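Posted in August by MacAulay

We finally made the drive out to Besstead on Saturday, and I'm still thinking about the pie.

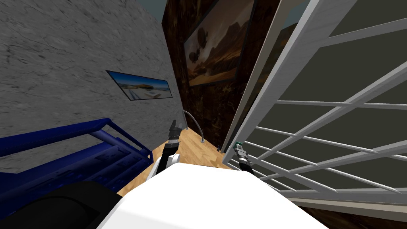

Rhubarb season was long gone, so it was plum, and the crust had about 50 layers, I swear. I ate two slices and stared into space like that big desert painting with the floating rocks – totally blissed out!

My aunt swears by the bakery in Barkport, but their crust goes soggy by noon. 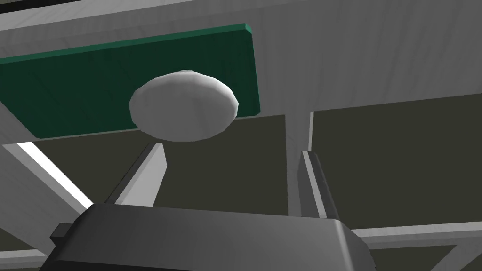 Plus they skimp on the plums (sorry, Barkport). Next up is Grernau, where they do a sour cherry one with almonds on top. I'm bringing a cooler.

2 comments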